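2024-05-02

Entry for the project diary, Sirnex demonstration program, bench two.

The session opened on schedule. Before any recording was made, the sheet of conditions was read through and signed, as has been the practice since October. The instruction for the present block reads in full: "Place the brushes in the clear holder, bristles upward, one at a time." The program calls for 200 accepted demonstrations of this instruction before the bench is released for the next one. The larger target, across all instructions in the Naslow set, remains 3000.

I record first the matter of pace. In the previous block the demonstrations were performed too quickly. A person who knows where the holder stands will move the gripper to it in a single sweep, and will correct a poor grip without noticing that a correction has been made. Both habits appear in the recordings, and both are of limited use to the system that must learn from them. Du Plessis returned 12 of our recordings for this reason, with the remark "hand arrives before the eye." I have copied the remark onto the card above the bench. Today the approach was made in two stages, with a short pause over the brush before closing.

The second matter is the height at which the brush is taken. The written guidance permits any part of the handle. In practice a grip near the lower end leaves the heavy end free to swing, and the operator then spends several seconds steadying the tool before the brush can be lowered. A grip just below the ferrule is steadier, but it leaves a long stretch of handle under the fingers, and the wrist must be raised higher than is comfortable in order to clear the rim of the holder. I tried both during the first part of the session and have a preference for the higher grip. I have not instructed the operators to adopt it. Vellitetti has asked that the demonstrations show a reasonable range of methods, and I consider the request a sound one. A set of recordings in which every brush is held at the same point would teach the point of holding and little else.

The third matter is the holder. It is clear on all sides, and its inner dividers are difficult to judge when looking down through the tool. I found myself searching for the edge by the reflection on it. Operators are reminded that hesitation at the rim should be left in the recording. A demonstration is to be rejected only if the brush is dropped, if the holder is knocked over, or if a bare hand enters to finish the task.

Starting positions are to be varied between demonstrations. The holder may be moved anywhere within reach on the white surface, and the brushes may be turned to lie at any angle. Other small articles may remain on the bench. The temptation is to return each item to the place where it lay before, and I was guilty of this more than once in the morning. I have written a note to myself to move the holder first and the brushes second.
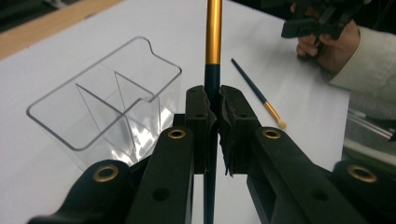

A brush held upright in the gripper, below the ferrule. 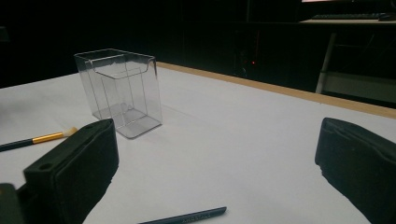
The gripper open, with the clear container standing farther back.

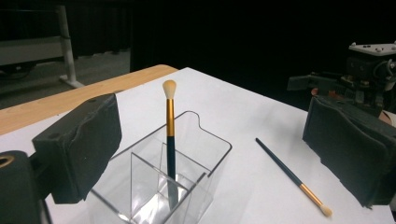 One brush standing in the holder, a second on the table.

The afternoon was given to comparison between the hand-held tool and remote control of the arm. The same instruction was used for both. I had expected remote control to be merely slower, and it is slower, but the more important difference lies in what the operator can feel. With the tool in hand, contact between the brush and the floor of the holder is known at once, and the fingers are opened without delay. Under remote control that contact must be judged by sight. I opened too early on my first attempt and the brush fell against a divider. On my second I pressed down longer than was necessary. Neither recording was submitted.

It is my view that the hand-held tool should remain the principal method for this instruction, and that remote control should be kept for a smaller portion of the set. I shall put this to Sirnex in writing. The proposal will need to state what share is intended, and I do not yet have a figure that I could defend.

Two points of housekeeping. The pads on the gripper fingers are to be inspected at the start of each session and the result entered on the sheet, with the initials of the person who looked. The labels for accepted and rejected recordings are to be applied on the same day, before the bench is closed. Several from last week were labeled from memory, and I was not able to confirm them.

My own wrist was tired by the end of the day. I have shortened my turns at the tool and asked that the others do the same. The reply to Du Plessis is drafted and will go tomorrow, together with the revised card.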